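Household Skills, Unit 4: Fruit on the Table
Course handout, Drurham Evening School
Teacher: Helmi Peltonen

In this unit we learn to sort mixed fruit before we store it. Many students keep all the fruit on one plate, as I did also for years. It is pretty, but the fruits do not ripen at the same speed.

Please read the two words first.
Ripen: to become soft and sweet.
Overripe: past the best time for eating fresh.

Step 1. Look at the whole plate. Take the darkest fruit first. A banana with black skin can still be good for baking, if the inside smells sweet and has no mold.

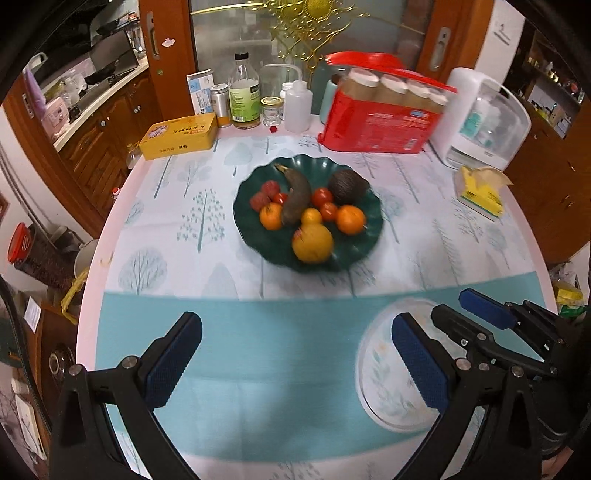

Bananas, avocados and tomatoes give off a gas called ethylene. The gas makes the other fruit ripen faster, so an old banana should lie apart. Citrus fruit gives off very little of it and can stay in a bowl for a week – longer in the refrigerator.

Step 2. Put a second plate on the table and make groups. In class we use these:
Eat today
Keep on the table
Move to the refrigerator

Lychees go to the third group, in a bag with small holes. Tomatoes can wait on the table until they are ripe. For the avocado, press gently near the stem. The dark color alone is not enough, as some kinds stay green. 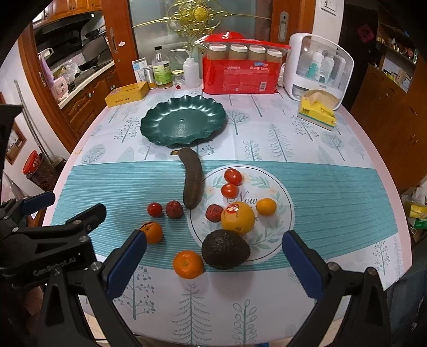 Step 3. Wash only what you will eat today. Wet skin gets mold quickly. Remove the stickers before cutting, and wipe the empty plate before you use it again.

Homework for 6th February
Sort the fruit in your own kitchen and write one line for each kind. Then weigh what you must throw away. Mihret Yimer wrote 296 grams last term, mostly mandarins from the bottom of the bowl. If your number is more than 500 grams, write also how often you buy fruit.

Bring the sheet to class. Next unit: bread and dry goods, pages as on the course list.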